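Ticket 1028
Subject: Wi-Fi drops every evening in back room, wired connection fine
Product: Plekmont home router, with Jotusent extender
Opened by: Sutrisno Manurung
Status: Closed, fixed

Problem as reported

The wireless connection in the back room of our apartment drops in the evening. It started after we changed from the old router to the Plekmont. Phones and laptops show full bars, but pages stop loading and video calls freeze. After a few minutes it comes back without me touching anything, then it goes again. The desktop in the front room is on a network cable and never has the problem.

What I tried before opening the ticket:
Restarted the router and the extender, several times.
Moved the extender from the hallway shelf to the outlet next to the back room door.
Forgot the network on my laptop and joined it again.
Turned off the microwave, in case that was it. No change.

Layout: router in the front room, extender in the hallway, back room behind a brick wall. Both network names are the same.

Reply from support

Thank you for the details. Please send the following:
1. Firmware version on the router and on the extender.
2. Whether the 2.4 GHz and 5 GHz bands are combined under one name or split.
3. The system log from the router, covering one of the drops.
4. Whether a device standing next to the router on Wi-Fi also loses its connection at the same moment.

Number 4 matters most. If the device near the router stays up, we can leave your internet line out of it.

Reply from Sutrisno

Router firmware is 70. The extender page only says "up to date" and doesn't show a number. Bands are combined.

I left a tablet playing music next to the router and sat in the back room with the laptop. The laptop dropped twice. The tablet kept playing both times, so it isn't the line.

Log lines from the first drop, with the device addresses taken out:

19:42:07 wlan1 channel change, 36 to 100
19:42:09 wlan1 radar check started
19:43:11 wlan1 radar check done
19:43:12 wlan1 client joined
19:43:15 extender link down
19:46:50 extender link up

The second drop looks the same except that it goes from 100 back to 36.

Reply from support

The log shows the cause of the first part. The router is set to pick its 5 GHz channel automatically. When the neighborhood gets busy in the evening, it moves to another channel. Channel 100 is in a range where the router has to listen for radar before it can transmit, so 5 GHz goes quiet for a minute. The tablet was probably on 2.4 GHz and wouldn't notice.

The extender then takes more than three minutes to find the router again. That is slower than it should be.

Please do this:
1. Log in to the router and open Wireless, then Advanced.
2. Set the 5 GHz channel to 36 and the width to 40 MHz.
3. Save, and wait for the router to restart its wireless.
4. Restart the extender.
5. Leave everything alone for two evenings and tell us what happens.

Reply from Sutrisno

Fixed channel is set. No channel changes in the log since then, and no long drops. I still get short ones in the back room, ten or fifteen seconds each, and the log on the router shows nothing at those times. The laptop says it is connected throughout.

I also found that the extender has its own log, under Tools. It has this line over and over:

address conflict, retrying

Reply from support

Good find. An address conflict means two devices are using the same local address. Did you keep anything from the old setup? The extender may have been given a fixed address at some point, inside the range the Plekmont now hands out.

Check the extender under Network, then Address. If it says Manual, change it to Automatic. If you prefer to keep a manual address, shorten the range on the router first so the two can't overlap.

Reply from Sutrisno

It was on Manual. I must have set that with the old router and forgotten. The printer had been given the same address by the Plekmont, and the printer wakes up when my wife gets home and her laptop looks for it – that explains the evenings, at least for the short drops.

Changed it to Automatic, restarted the extender and then the printer. The printer had to be added again on both laptops, the extender didn't need anything else.

One thing for the instructions: on my model the Address page isn't under Network, it is under Network, More, Local. The Save button is at the bottom and you have to scroll past the guest settings to reach it. I changed the setting twice before I saw that it hadn't been kept.

Reply from support

Noted, and we have passed the menu location on to the people who write the help pages. Please let it run for a few more evenings before we close this.

Reply from Sutrisno

No drops of either kind since the change. I had a long video call from the back room last night and it held. Speed in there is 33 Mbps down on the laptop, less than the front room but enough for what we do. I could run a cable along the hallway baseboard later and use the extender as a wired access point. Is that supported?

Reply from support

Yes. Connect the cable to any LAN port on the router and to the port on the extender, then change the extender's mode to Access Point. Its address will change when you do this, so look it up in the router's device list afterward. Keep both units on different 5 GHz channels in that mode – 36 on the router and 149 on the extender would be fine.

Closing this ticket as fixed. If the drops return, reply here and it will reopen with the logs attached. For the cable setup, see also ticket 1060, where another customer had the access point mode switch back after a power cut.

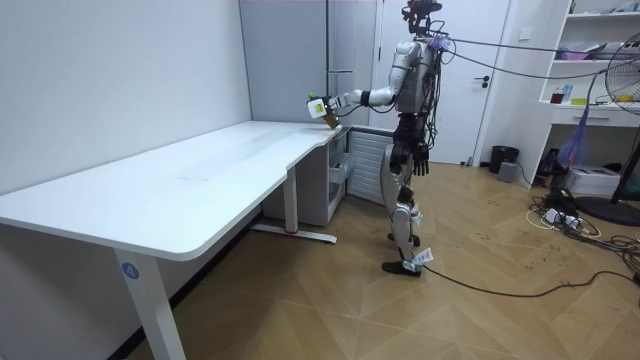 Page last changed: 12/24/23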